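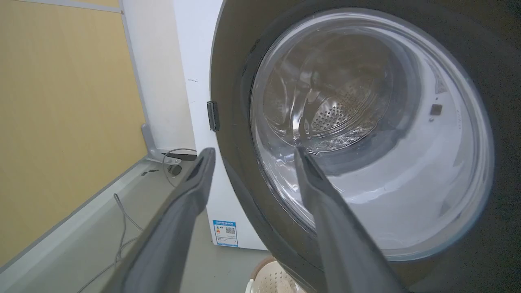
Fig. 1. Front-loading washer with a round glass door.

For my project I wanted to know how much water my dorm, Adelgate Hall, goes through on laundry, and whether people would change their habits if they saw the numbers. I sent a survey to all 300 residents in April and got 113 answers back, which made me way happier than it should have! Of those, 53 said they usually run a load that's less than half full (I'm guilty too). Most people blamed running out of socks.

My big mistake was asking about "small loads" without saying what small means, so a few answers were kind of useless. Next time I'd let people pick from drawings.

Related projects
Rain barrels at Zirnard Garden
Bus riders on the Holanda line
Lunch waste at Jeloron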